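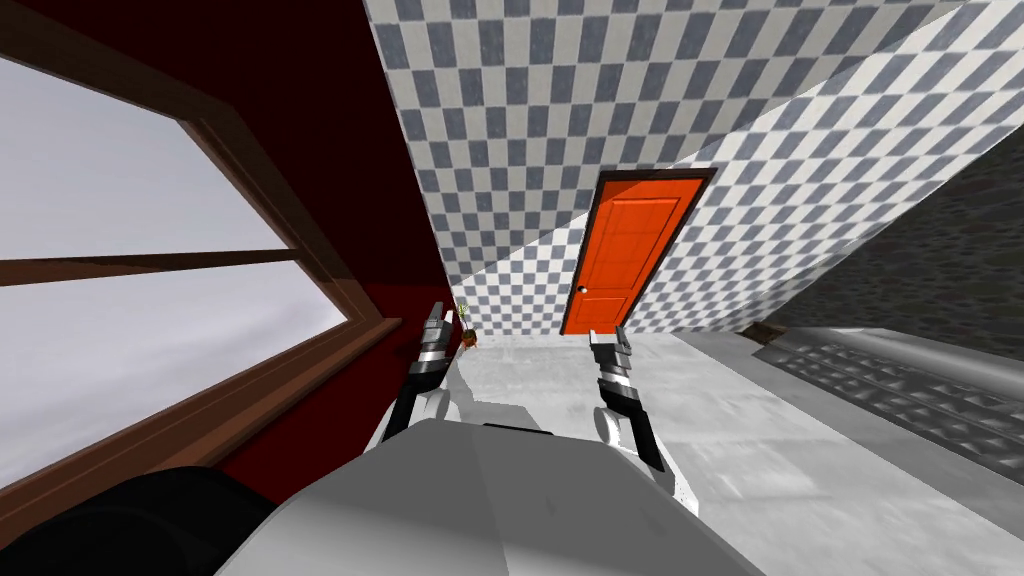
Print this page | E-mail this to a friend

Clustgate mill open day, August

Got there at ten past nine, gates not open till half past. Coffee from a van. Fine coffee, no lids.

Quick notes before I forget everything. Joana Barros asked for a write-up for those who couldn't make the trip, so here it is, typed on the train, forgive the state of it.

Clustgate is a working woolen mill, up the valley from Daly, long brick sheds along the river. They open to the public once a year. Tours go off in groups of 20 and you get a colored sticker for your slot. Mine was green, second one out. Our guide was Kathleen Carroll, who started in the carding room straight out of school and now runs the finishing end. Speaks fast. Good, because there is a lot to get through.

First stop the wool store. Smells of sheep, no surprise. Bales stacked up to the beams, most of it from farms on this side of the hills, some bought in when the local clip runs short. She pulled a handful out of an open bale and passed it round. Greasy, full of bits of straw. Hands soft for the rest of the day.

Scouring is not done on site anymore. Goes out by truck to Illell and comes back clean. A few people were let down by that, the leaflet shows a scouring bowl on the front. Leaflet is old. She said so.

Then blending and carding, and this was the best part for me. The carding machine takes up most of a shed, big rollers covered in fine wire teeth, wool goes in at one end as fluff and comes out the other as a thin web you could read a newspaper through. Then it gets split into soft ropes and wound up ready for spinning. One man looks after the whole thing. He was oiling something at the far end and did not look up once. Ear plugs handed out at the door, use them.

Spinning next. Mule spinning, carriage rolling out and back across the floor, twisting as it goes. 135 years since the mill first ran, and Kathleen said the mule isn't quite that old but not far behind. Parts get made in their own workshop as nobody sells them. We stood behind a rope and watched it go in and out for ages. Two kids in our group had to be dragged off. So did I, nearly.

Weaving shed: only half of it running. The loud half. They had a blanket on one loom, wide gray stripe, and a run of upholstery cloth on the next for a hotel at Bremesberg. You are allowed to ask to see the back of the cloth and I'd say do it, that's where you see how the thing is put together. Mending is done by hand at long tables under the north windows. Three women with needles finding faults I could not see even when they put a finger on them. One of them said it takes 2 years to get any good at it and that her eyes were better before she started.

Finishing was shut off, wet floor, so we got it explained from the doorway. Washing, milling (which is shrinking it on purpose), drying, raising the nap, cropping it level again. Pity, as it's Kathleen's own department and you could tell she wanted to take us in. Somebody asked about teasels. They did use them, they don't now, there is a box of them on a shelf in the office.

Lunch. Line for the soup was slow, bread gone by half past twelve. Bring sandwiches if you go next year. Tables outside by the river are nice but the wasps know about them.

Mill shop after. Seconds bin by the stairs, blankets with small flaws, worth a dig. I got one for $20 with a pulled thread in a corner and have looked for it since and cant find it. Yarn on cones upstairs, knitters in there with their elbows out. Card machine went down for a bit, so cash is a good idea.

Afternoon talk on natural dyes was full when I got there. Joana, if you know someone who got in please get thier notes off them, I was told the madder samples were very good.

Parking: field across the bridge, free, soft at the bottom end. The bus from Daly runs but the last one back is ten to five and it doesn't wait. I ran for it with the blanket.

Would go again. Earlier slot, own lunch, and straight to the dye talk sign-up sheet by the front office before doing anything else.

Print this page | E-mail this to a friend

We use cookies to remember your settings. By staying on this site you agree to this. OK | More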